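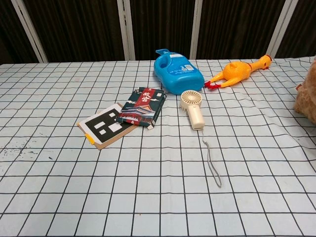

Stain season at the Dondbridge swap

I came home from last week's swap with 22 cloth napkins and a gravy spot on nearly every one. My own fault, I got greedy! Saodah Chong talked me through it over the phone: cold water first, a dab of detergent rubbed in with your fingers, then leave it alone for an hour before it goes in the wash. I'd always gone straight to hot water — apparently I've been cooking my stains in for years.

Old tea marks are another story, and I'd love to hear what works for you. Drop me a note before the May issue and I'll print the best ones.

Next swap is Wed 21 March at the Diltby hall, doors at 9. Table linens, curtains and sheets are all welcome (no pillows this time, please). Irfan Subramaniam is bringing his button tins again, so come early if you sew.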